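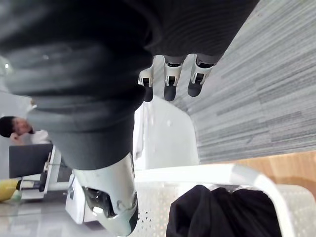
Trundel Creek Walking Track Group

Progress report to the small grants program, second period

Dear Rizwan Virk,

Please find our second report on the Trundel Creek track. The first one ran to eleven pages, and you kindly asked whether there was a shorter one inside it. I have gone looking.

Where things stand

The lower section, from the old pump shed to the footbridge, is finished and open. That is 472 metres of crushed granite with timber edging on the creek side. People have been walking on it since before it was finished, including several who moved the barrier to do so and put it back afterwards. We have decided to regard this as early demand.

The middle section is formed but not surfaced. Rain in the first half of the period took out the low point near the reeds on two occasions, the second time taking our repair with it. The contractor, Annamalai Earthworks, has now put in a wider pipe and a stone apron. The stone came from their own yard at no cost to the grant, and I mention it here so that somebody other than me has thanked them in writing.

The upper section exists on the map. We are waiting on the landholder, who is happy for the track to cross the bottom paddock and is less happy about the gate. Our proposal was a self-closing gate. His view of self-closing gates is long and well supported by experience. The current compromise is a stile with a gap beside it for prams, and a cattle grid under the gap, and we are pricing it.
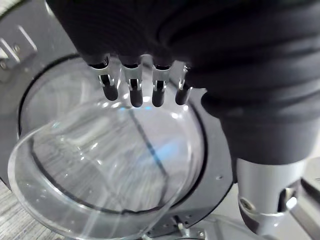

Handrails on the footbridge were the largest job of the period and the one most remarked on. The posts had been set by eye at some time in the past, by an eye I would like to have examined, and the rail rose and fell along the bridge like a tune. We reset the lot. I had in mind those four silver joint brackets on the black fingers, all sitting at much the same height in a tidy line, and I can report that our posts now come reasonably close. The downstream rail is straight. The upstream rail is straight until the last post, which is bolted to a footing nobody wants to disturb, and there it dips by the thickness of a thumb. We have painted it the same green as the others and hope for the best.

Money

Spending for the period was $3,776 on materials and plant hire, against the line you approved. The footbridge cost more than planned and the edging cost less, the second largely through our having ordered too much of it last time. Receipts are attached in the order they came out of the glovebox. One is for a meat pie and should be ignored.

We have $1,102 left in the signs line and would like to keep it there. I know the agreement says unspent signs money returns to the pool in September. I am asking, with as much dignity as the sentence allows, for that date to be pushed back until the upper section is settled. A trackhead sign showing a route that stops in the middle of a paddock would be accurate, though I don't think it would reflect well on either of us.

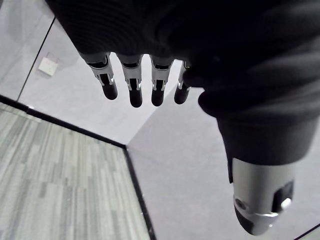 We did get a second quote for the trackhead shelter, as you suggested. It came in higher than the first and included a skylight. We will go with the first.

Planting

Planting went better than we deserved. We put in 177 tubestock along the bank below the bridge, mostly lomandra and bottlebrush, with a few river red gums well back from the path where they can drop limbs in private. Guards and stakes went on the same day. The wallabies have learnt to lean on the guards until they fold, so the next lot will have three stakes each. Losses so far are confined to the dry end, near the pump shed, where the soil is chiefly bricks.

Flarnik Nursery has agreed to hold the autumn order at this year's price. They would like the trays back. They would also like the trays back from the time before.

Signs 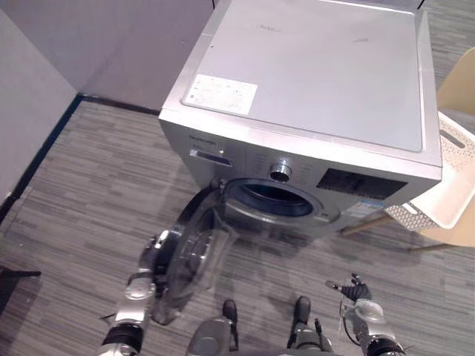
Wording for the five information signs has taken longer than building the path they will stand beside. Everyone who has read the draft has improved it by adding something: the flood, the other flood, the dairy, the Latin name of a frog. By the fourth version it looked like the white sticker on the front corner of that silver washing machine's top, row upon row of tiny print and symbols, and I doubt anyone has ever stopped on a walk to read one of those. We have since agreed on sixty words a sign and one drawing. The frog stays, in English. The flood gets a mark on a post at the correct height, which says it better than I did.

Evano Signs will do the panels. They have warned us that their green is not our green.

Problems and risks

The main risk is the gate, as above. After that comes the car park, which belongs to the shire and floods when anyone mentions it. We have asked for a load of gravel and been given a reference number.

There has been one complaint, about the seat at the bend. It faces away from the creek. This was raised during construction as well, by the person installing it, and overruled by me on the grounds of afternoon sun. It will be turned around in the next period and I will be paying for the concrete.

Next period

Surface the middle section, weather permitting. Settle the gate, stile, gap or grid. Autumn planting at the dry end, with some actual soil brought in first. Turn the seat. Signs to follow if you can see your way clear on the date.

You are welcome to come and walk it. Mornings are best, before nine, and bring shoes you don't mind about, as the low point is still soft on the reed side.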